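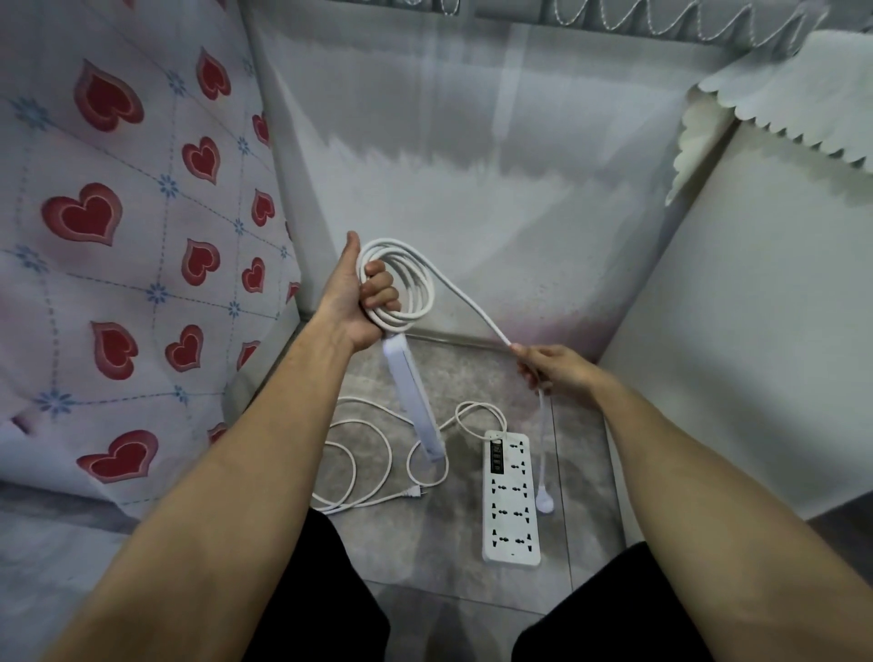 Extension Cords and Power Strips: Storing, Checking and Using Them

Most of the cords that come into our repair shop were ruined in a closet. The insulation cracks at a tight bend, or the wires inside break close to the plug, and the owner finds out months later when the lamp flickers. A few habits will add years to a cord.

Coiling

Never wind a cord around your hand and elbow. It puts a twist in every turn, and the twist stays. Make loose loops about as wide as a dinner plate and let the cord turn slightly between your fingers as each loop is laid down. If a loop wants to flip into a figure eight, let it, then roll the cord half a turn and carry on.

Stop a foot short of the plug and leave that last piece hanging. Close the coil with a strip of hook-and-loop tape or a piece of soft cotton rope. Rubber bands go sticky on vinyl, and wire ties cut into it.

Thick cords are stiff in a cold garage. Bring them indoors for an hour before you coil them.

Hanging and storing

A coat peg is too thin for a heavy coil. Use a wide hook, or screw half of a coffee can to the wall and hang the loops over that. Short cords go in a drawer, each in a cardboard tube with the length written on the outside. Rhonda Boychuk of Charbonneau wrote to say she marks both ends of every cord with the same color of tape, so she can tell which plug to pull behind the TV stand. We have since done the same in the shop.

Checking

Do this twice a year. We do ours in June and again in November, before the holiday lights come out.

Unplug the cord and run the whole length through a dry cloth. Feel for flat spots, nicks and stiff sections. Look at the blades of the plug for brown or black marks. Wiggle the plug where it meets the cord — if it moves on its own, the cord is finished. Electrical tape over a split is not a repair. Cut both ends off before you throw the cord out so that it does not come back from the curb.

With a power strip, smell the outlets. A burnt or fishy smell means the strip should be replaced that day. Outlets that no longer hold a plug firmly are also a reason to replace it.

Using

Space heaters, air conditioners, toasters and microwaves go straight into the wall. Do not plug one strip into another. Do not run a cord under a rug, and keep it clear of bed legs and furniture casters.

Dust collects on a strip that lies on the floor behind furniture. Unplug it, vacuum it with the brush attachment, and wipe the case with a cloth that is barely damp. Let it dry fully.

For outdoor work, buy the heavier gauge. A thin 100-foot cord will starve a circular saw, and the motor gets hot. If 30 feet will reach, use 30 feet.

Cleaning

Grease and paint dust come off vinyl with a drop of dish soap on a rag. Keep the rag away from the plug. Old price-tag glue comes off with cooking oil, followed by the soap.

Carter Lapointe
Last updated June 24, 2025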